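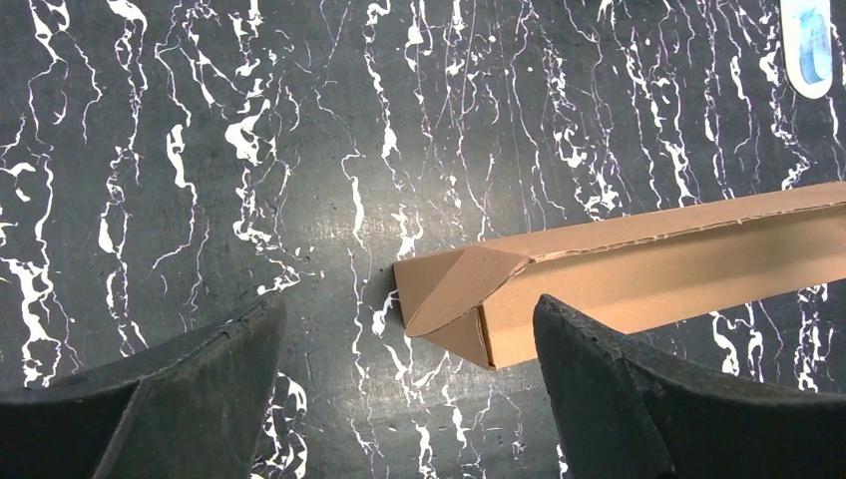

Shop Visits

Lelleck open day: a gripper arm in a shared workshop
Posted Thu 31 December

I made the trip to Lelleck back in October and am only now typing up my notes. Lelleck is a shared workshop on the second floor of an old print building in Bestdale. They open to visitors twice a year. I went for the robot arm, which six of the members have been building in the evenings, and spent most of the afternoon at that one bench.

Entry was free. You sign in at the door and get a sticker. The stairs are steep and the freight elevator was not running, so keep that in mind if you plan to bring anything heavy.

The arm is a home design the members call Stestent. The joints are printed, the base is plate steel, and the motors came out of surplus. Total spent on parts so far is $307, which does not include the camera or the computer. The camera sits down by the gripper and looks out between the two fingers, so on the monitor you always have a dark fingertip in each bottom corner and whatever the arm is reaching for in between.

The task that day was picking up a three-sided cardboard mailing box, the long kind that posters come in. It was lying at an angle on a dark tabletop with white marble veining. The end of the box nearest the fingers was closed with a folded triangular flap, and the fingers were open. The members said the veining gives the software more trouble than the box does. Some of the white lines get read as edges. They have a plain gray mat they could put down, but they want it to work on the table as it is.

I asked why a triangular box. A square one can be gripped by two parallel sides. With three sides there is always a slope on at least one finger, and the box tends to roll or ride up. Their fix is to come in low and close slowly. I watched for about 6 tries. Three were good lifts. On the others the box slid away along the table or turned in the grip and had to be put back by hand.

The fingers are black and faceted, and the right one is chewed up along its inner edge, with chips and scuffs. They plan to print the next pair with a replaceable pad so the whole finger does not have to come off. Changing a finger now means taking out four screws, two of them behind the camera cable.

Other things I saw: a router table with a good dust hood, a wall of labeled drawers, and a kiln that was off.

Lunch was at Bùi, a few doors down. Soup and iced coffee, quick service, cash only when I was there.

Parking is on the street and free after noon on weekends. The next open day is in the spring. The arm should have its new fingers by then, and I will probably go back for that.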